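Tilter 又停机了,这回是腕部

Palleo 送来的手册说,Tilter 装好以后“半天即可投入客房台面整理”。我负责在 Perkton 照看这台机器,到十月底为止,它累计跑了431个循环,其中163个要人过去按复位。半天这个说法,我一直想知道是谁掐的表。

先说它要干的活。客房角落里一块浅色台面,电水壶、杯子、水瓶、藤编的小篮小盘,旁边墙上挂着吹风机。人站过去,一手扶着水瓶,一手握住壶把,不用想。换成机械臂,光是水壶那根黑色电源线就够写一页注意事项。

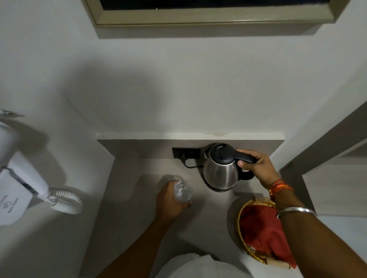
阅读时长:4 分钟

装机那天来的是 Ilari Eskola,人很客气,底座调平做得也仔细,这点我没话说。问题出在标定。标定板摆在台面正中,误差很漂亮,他截了图发给大家。我把板子挪到靠墙的凸台边上再测,数字就难看了。偏偏插座就装在凸台的立面上,电源线从那里绕到壶后面,夹爪最怕的就是这一块。

后来我们把标定改成两个位置各做一遍,靠墙那个权重加大。供应商说没必要。改完以后碰线的报警少了很多,他们也没再提。

不锈钢壶身又是另一桩麻烦。拉丝面会反光,深度相机在壶肚子上经常给出一个洞。Palleo 的建议是“优化现场光照”,意思大概是让客人住在摄影棚里。我试过在软件里给壶套一个圆柱包络,凡是落在里面的点一律当实体处理。土办法,能用。代价是壶把那一侧的余量变大,抹布擦不到底座边上。 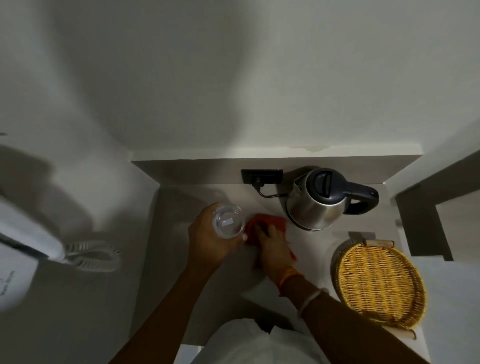
左手拿着玻璃杯,右手用红布擦台面

擦台面这个动作,宣传片里最爱拍。人做的时候杯子捏在手里,布按下去就走了。Tilter 得先找地方放杯子,再换布垫,再回来,换工具的卡盘每次都多一道磨损。说是双臂版能解决,价目表我看了,先不评论。

这次停机是腕部第三个关节。报的是过力矩,我第一反应是布垫按得太重,把压力阈值往下调,照报。拆开护罩一看,线束扎带的位置不对,腕子转到擦最里侧那段时,线被拉紧了。剪掉重扎,留出一截松弛量,低速来回转几遍,再恢复正常速度。整个过程不难,难的是手册那一章只写了“请联系授权服务商”。

Ham 那边的控制器也顺手看了。日志里1,876条警告,大部分是同一句通信延时。我问过能不能合并显示,答复是下个版本。上个版本他们也这么答复的。

目前我的保养单长这样:

开班前看一眼腕部线束,手摸,别光看。
布垫用完就换,不要等它提示。
吸盘和夹爪指面用无绒布擦,别用客房抹布。
水壶换型号以后重新量包络,哪怕看着差不多。
碰过底座就重新标定,两个位置都做。

有人问我值不值得买。我只能说,在它跑完一整周不用我去按复位之前,我不会替它说好话。销售那边报的节省工时里,没有算我站在旁边的时间。

腕部重扎之后还在观察。备用线束订了两根,货期没给准数,到了再更新。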